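Moving the Blog, and What I Kept

May 8, 2022

I spent most of the last month moving this blog from one host to another. The old company, Platbridge, sent a notice in the winter saying the plan I was on would end, and the replacement plan cost more than I wanted to pay for a site that a handful of people read. So I packed it up. I'm writing down how it went, partly for anyone else who got the same notice and partly because I'll forget all of it by the next time.

The export came to 297 posts. I had thought it would be more. I started writing in college, stopped, started again when I moved to Darnum, and then had a long stretch where I posted only about bread. The export tool gives you one large file with all the text in it and a separate folder for the pictures. The text file was fine. The picture folder was missing everything uploaded before the site changed its layout, and the support page said to open a ticket for those.

I opened a ticket. Four days later I got a reply asking for the address of the blog, which was in the ticket. After that it went faster, and a second folder arrived with the older pictures in it, all renamed to long strings of numbers. There was no list matching the numbers to the posts.

I tried matching them by date at first. That didn't work because every file had been given the date of the export. Then I tried going by size, since the old posts recorded the width and height of each picture. That worked for the odd-sized ones and not for the rest. In the end I opened each post in one window and the folder in another and did it by eye. I did 30 posts a night and no more than that. Past 30 I started putting soup pictures into posts about the car.

Reading the old posts was the slow part. I had planned to move them without looking, and of course I looked. There is a post from my second apartment that complains for nine paragraphs about a radiator. There is a review of a restaurant that closed before I finished the review. I wrote a series on learning to drive a stick shift and never wrote the last part, so a reader from back then might reasonably think I'm still stalled on the hill behind the post office. I did learn. I sold that car in October of the following year.

I deleted fewer than I expected to. The ones I took down were mostly apologies for not posting, along with two where I'd written about people who didn't ask to be written about. A few were only links, and every link was dead. I kept the radiator.

The comments were a harder question. The new host can import them, but it wants an email address for each one, and many of the old comments don't have one. Han-gyeol Hwang, who has been reading since nearly the start and left more comments than anyone, told me to paste them at the bottom of each post as plain text. I did that for the posts where the comments were worth more than the post. The bread ones, mainly. Somebody going by Na corrected my rye recipe three separate times and was right each time, and I wasn't going to lose that.

For the new site I picked Griltbridge. It's plain. You get a title, the text, and pictures at one width. There's a limit of 200 pictures on the cheaper plan, which meant another round of choosing. I went through every post and asked whether it still made sense with the picture gone. Usually it did. I used to put in four photos of the same loaf.

A few settings took me longer than they should have, so here they are.

Turn off the automatic summary before you import. If it's on, each post gets a summary made from its first 500 characters, and you have to remove them one at a time. I found this out with a third of the posts already in.

Redirects have to be set up while the old site is still running. The old host will forward visitors for a year if you ask, but the form for asking goes away when you close the account.

Check the apostrophes. Mine came through as three strange characters each, and a search and replace on the export file fixed it before the second try.

Drafts come over as published posts. I had eleven drafts. One of them was a grocery list, and it was up for a day and a half.

Pictures posted in a row are stacked one under another, with no side-by-side option on my plan. 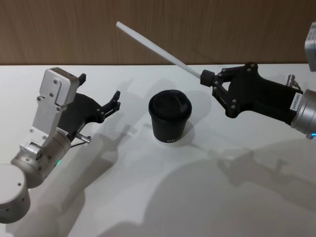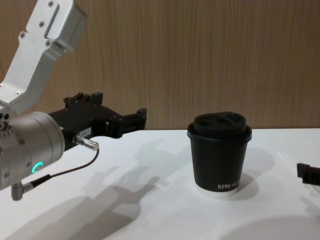
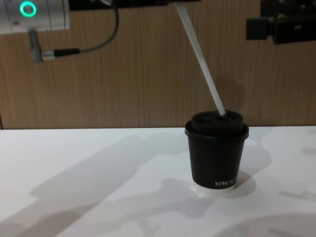

The width can't be changed per post, only for the whole site. I set it to medium and left it alone.

The part still undone is the categories. The old site let me file a post under as many as I liked, and I liked a lot of them. "Food," "Cooking," "Kitchen," and "Eating" were all separate. The new site allows one per post. I've cut it down to six, and I keep finding things that don't fit, such as the post about my aunt's freezer, which is now under "House" for lack of anything better.

If you subscribed by email on the old site, that didn't carry over and you'll need to sign up again with the box at the bottom. The feed address changed too. I left the old one forwarding, but some readers don't follow it, so it's safer to add the new one.

If you find a post with the wrong picture in it, leave a comment on that post and I'll fix it. The stick shift series is the most likely place. I did those on a night when I went over 30.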